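Household Skills, Level 1
Handout 6: Shopping bags, folding and storing
Tutor: Nuanchan Kaewkla
Updated 9th January

What you need for this session
Bring two or three bags from home, of different kinds if you can. At least one should be fabric with handles. Please empty them first. Last November we spent too long sorting out old receipts and a leaking bottle of shampoo.

1. Kinds of bag
For this course we put bags into groups by how they behave when you let go of them.
Soft bags: cotton and other thin cloth. They fall in a heap and have to be held up while you fill them.
Stiff bags: woven plastic, thick paper, anything with a board in the bottom. They stand up by themselves, at least when new.
Chilled bags: lined with foil or foam. These are covered in Handout 7.

2. Checking a bag before you put it away
Turn it upside down over the bin and shake it. Look at the place where each handle joins the side, as this is where most bags go first. A few loose threads can be sewn back with ordinary cotton. If the stitching has gone along more than half the join, keep the bag for light things only.
Cloth bags that have carried meat or unwashed vegetables go in the wash. Read the label for the temperature, and if there is no label use 30 degrees. Dry them flat. Stiff bags are wiped with a damp cloth and left open until dry.

3. Opening and straightening a soft bag
Hold the top edge in two places and lift until the sides hang down. Do not lift by the handles for this, as they pull the opening out of shape. Give it one shake, let the bottom settle on the table, then smooth the sides downwards.

A white tote with green trim, held by its upper edge. The lower part is still slumped, and the blue-and-white bag to the left is standing.

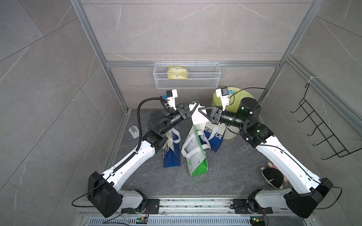
4. Folding
Soft bag: lay it flat, handles at the top. Fold the handles down over the body. Fold the sides in to make a strip, then roll from the bottom. Tuck the end in if it will stay.
Stiff bag: press the side creases inwards, flatten it, and fold once across the middle. More folds will crack the surface.

5. Storing
Keep folded bags in one place near the door. A drawer or a box is fine. Put the ones you use most at the front.

For next time
Fold every bag you have at home and write down which ones you would mend, keep or recycle. Bring the list with you.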